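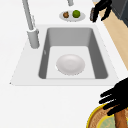 Talk notes, Clerkley water evening. Slides are up to Dorota, I only have the words.

Open with the question on the flyer: does a shorter shower save the town? Let them answer. Most will say yes. Then tell them I doubt it, and say why.

The leaflet from Prarum claims a household can save 3,000 gallons a year with "simple habits." Ask who measured that. I wrote to them twice and got a brochure back. Kwadwo read his own meter before and after a month of doing everything on the list, and the difference was 37 gallons. One house, one month, proves very little. Say so before someone else does.
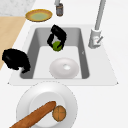

Leaks come next, and I want to go slowly. Nikola Kos went through the Numwood repair log and found 27 open tickets on one main. Some had been reported more than once. Meanwhile the leaflet spends half a page on rinsing fruit in a bowl. Fine, do it if you like. Take a small green fruit, a lime say, held down in the basin of a white sink with the tap standing beside it: how much water could washing that ever take? Compare it with a split pipe under the road running all night. I don't have a good figure for the pipe, so don't invent one if asked.

Pause for Yolanda. She will defend the leaflet and she has a point about dry summers. Don't argue over her.

Money: the campaign cost $1,404 to print. Small, yes. Still ask what it was meant to change and how anyone would know.

Finish by asking for the leak log to be posted every month, starting in September. Questions after that. Leave the sign-up sheet with Fatos by the door.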